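Crumbs, Coffee and the Desk That Is Also the Table
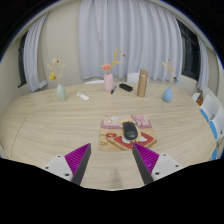 Black mouse on an illustrated pad, with plenty of table left over.

A mouse pad collects more toast than the toaster does, and one with food printed on it hides the evidence very well. Mine went 14 months between washes. I'm told this is not a record.

Check the label first. If it's a cloth top on a rubber back, lay it in the sink with cool water and a drop of dish soap, then rub with your fingers. Skip the scrub brush unless you were tired of the picture anyway. Rinse, press it in a towel and leave it flat overnight. The radiator will curl it like old bacon.

Unplug the mouse or switch it off before wiping it. A toothpick gets the gunk out of the seams, and you won't want to look at the toothpick.

Wipe the table under the pad while you're there. Sarita Kaushik found 2 stamps and a raisin.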